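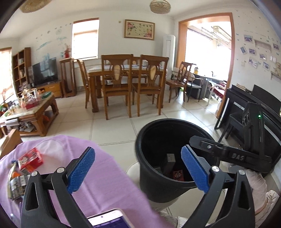
# Chapter 6: Work Orders and the Maintenance Backlog

A work order is the written record of a maintenance task from the time it is requested to the time it is closed. In a school district it serves as an instruction to the technician, a charge against a budget line and, later, a piece of evidence about the condition of the building. Most of the difficulties described in this chapter come from records that do one of these jobs well and the others badly.

Chapter 5 dealt with the building inventory and the numbering of rooms and equipment. The present chapter assumes that such an inventory exists and that every asset above the district's chosen cost threshold has an identifier. Where that is not the case, the methods in Sections 6.3 and 6.4 can still be applied by room, with some loss of detail.

## Terms used in this chapter

**Request.** A report from a building occupant that something needs attention. A request describes a symptom ("no heat in the music room") and carries no authority to spend money or labor.

**Work order.** A request that has been reviewed, assigned a priority and trade, and given a number. Work orders may also be opened without a request, for example by a supervisor after an inspection.

**Backlog.** The estimated labor hours in all approved work orders that are not yet complete. Some districts report backlog as a count of open orders. The two measures can move in opposite directions, and a table that does not state which one it uses is of little value.

**Deferred item.** A work order that has been approved as necessary and set aside for lack of funds, parts or access. Deferred items remain in the backlog but are reported on a separate line.

**Close-out.** The entry of labor, parts, cause and completion date, followed by a supervisor's review.

## 6.1 From request to work order

In a small district, requests often reach the maintenance shop by several routes at once: a phone call from the school office, a note left with the evening custodian, an email to the director, a remark in the hallway. Each route produces a different amount of information. The technician who receives a verbal request may complete the repair the same morning and leave no record of it.

The Corlow school district, used as a running case in Part Two, had four separate routes when its procedures were reviewed. Damian Riedl, then the district's maintenance supervisor, compared stockroom withdrawals with closed work orders for the month of November. A large share of the parts issued could not be matched to any order. The repairs had been made, but the district had no way to assign their cost to a building.

Corlow kept all four routes open to staff and changed only what happened next. Every request, whatever its source, was entered in one log by the shop clerk or by the technician who received it. The log entry held the following fields:

- date and time received
- building and room number
- name of the person reporting
- symptom, in the words of the person reporting
- whether the room could be used in its present state

The last field deserves attention. It can be answered by a teacher or secretary with no knowledge of the building systems, and it does much of the work of sorting urgent requests from routine ones. Fields that ask the occupant to name a cause or a trade are less reliable. A stain on a ceiling tile may be reported as a roof leak when the source is a condensate line, and an order sent to the wrong trade on that basis will normally have to be reissued.

## 6.2 Priority codes

A priority code states how soon work must begin. It does not state how important the building is, how long the job will take, or who asked for it. Codes that mix these meanings are hard to apply consistently.

Table 6.1 gives the code set used in the examples.

| Code | Condition | Work begins |
|---|---|---|
| 1 | Immediate danger to persons, or active damage to the building | At once |
| 2 | Room or system out of use | Same school day |
| 3 | Room in use, function reduced | Within 5 school days |
| 4 | No effect on use; appearance or convenience | Within 10 school days, or as scheduled |

*Table 6.1. Priority codes with response periods.*

Response periods are counted in school days for Codes 3 and 4. Code 1 applies at all hours, including breaks. During the summer shutdown many districts suspend Code 2 for rooms that are not scheduled for use and treat the affected orders as Code 3 until staff return.

A code should be assigned by one person, or by a named deputy in that person's absence. At Cladbridge Middle School, the second case in this part, principals had been permitted to assign codes directly. Within a year most open orders carried Code 1 or Code 2, and technicians had gone back to choosing jobs by location. The code column was still filled in for every order – it simply had no effect on the sequence of work.

Codes may be changed after assignment. A slow drain under Code 3 becomes Code 2 when the sink is taken out of use. The record should keep both codes and the date of the change, so that the response period can be measured from the correct point.

## 6.3 Estimating labor hours

An hours estimate is entered when the work order is opened and is not altered afterward. Revised estimates go in a second field. The difference between the first estimate and the hours recorded at close-out is the main source of improvement in later estimates, and it is lost if the first figure is overwritten.

Two methods are in common use. The Wyss method assigns each order to a size class from a fixed list of task types and takes the class average as the estimate. It is quick and needs no trade knowledge at the time of entry. The Ernetti method builds the estimate from travel, setup, task and cleanup times, which are entered separately. It takes longer but gives better results in districts where schools are far apart, as travel may exceed the time spent on the task.

Either method yields a usable backlog figure when applied to all orders. Mixing them within one reporting period does not, and a district that changes from one to the other should run both on the same set of orders for at least one month before the old method is dropped.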